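Prindale Build Gallery: Two Arms on One Rail

Prindale is a two-arm table setup built in the back half of a shared workshop. It began as a single arm clamped to a desk, and most of what follows came from finding out what a clamp can't do. The pages before this one cover the first arm. This one covers the move to a proper base, the wiring, and the dish-sorting work that has taken up the time since.

The parts came from several places. The rail is a length of aluminum from Hermans, bought as an offcut and trimmed to fit. The base plate was cut by Maso, the small metal shop two doors down, from a drawing that needed 4 revisions before the holes lined up. The control software is Wernia, a set of scripts that has been growing since the one-arm days and could use a cleanup.

The base

Both arms bolt to one black plate, and the plate sits on the rail. With separate clamps, each arm drifted a little over a week and the positions had to be taught again. One plate fixed that. The arms can still be wrong, but now they are wrong together, and a single offset corrects both.

The plate went on in March. Getting it level took an evening and a stack of thin shims. If you build something like this, check the level again after the arms are on. Ours dropped at the left end once the weight was there, and we had to take five bolts out to get at the shim underneath.

Cables

The cabling is the least finished part. Each arm has a purple cable that follows it along the links and around the shoulder, with slack left so the joint can turn through its full range. The first version had no slack to speak of and pulled a connector out on the second day. The second version had too much and caught on the gripper. The current length is a compromise, and the extra hangs down in front of the rail.

The yellow ethernet cable is longer than it needs to be. A shorter one is on the list, along with a hole in the table to drop everything through. The marble pattern on the top is nice to look at and we keep putting off drilling it.
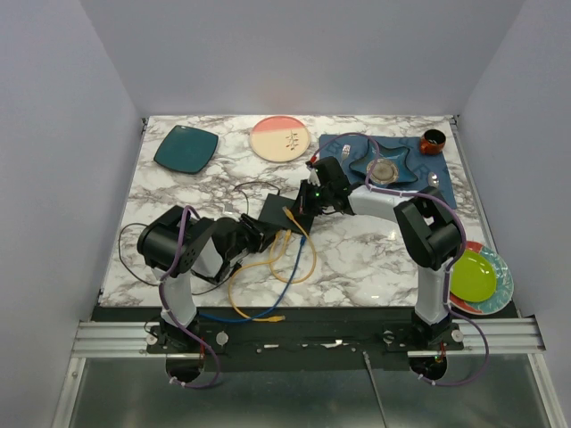 Both arms over the table, with the plates and the blue placemat set out toward the back. Wiring still on top.

Dishes are a good test for a home build. They are cheap, they come in different sizes, and everybody has an opinion on where they should go. Ours are a mixed lot from thrift stores and kitchen cupboards, picked to be unlike each other. The star-shaped plate is the hardest of them to grip, as the points give a different edge depending on how it is turned. Glossy plates are next – reflections from the overhead light confuse the edge finding, and turning the light down makes everything else worse.

Stacks are a separate problem. Lifting the top plate from a stack means getting a finger under one rim and leaving the other alone. Wernia does this with a slow sideways nudge before closing the gripper. It works on flat plates and is poor on anything with a deep rim.

Numbers so far

The log has almost 300 attempts in it, counting only those made after the base plate went on. Plain round plates do well. Spoons do badly, and most of the failures are the gripper closing a little too high and coming up with nothing. Softer fingertips are being tried next, 8 mm wider than the present ones.

Still to do

Drill the table and route the cables below. Replace the long ethernet cable. Print new fingertips and run the spoon tests again with the same settings. Write down the shim thicknesses somewhere other than on the back of the Hermans receipt.

The drawing for the base plate is on the downloads page, with the corrected hole spacing. If you already have the older file, throw it out – the right-hand holes are off and the arm will not seat flat.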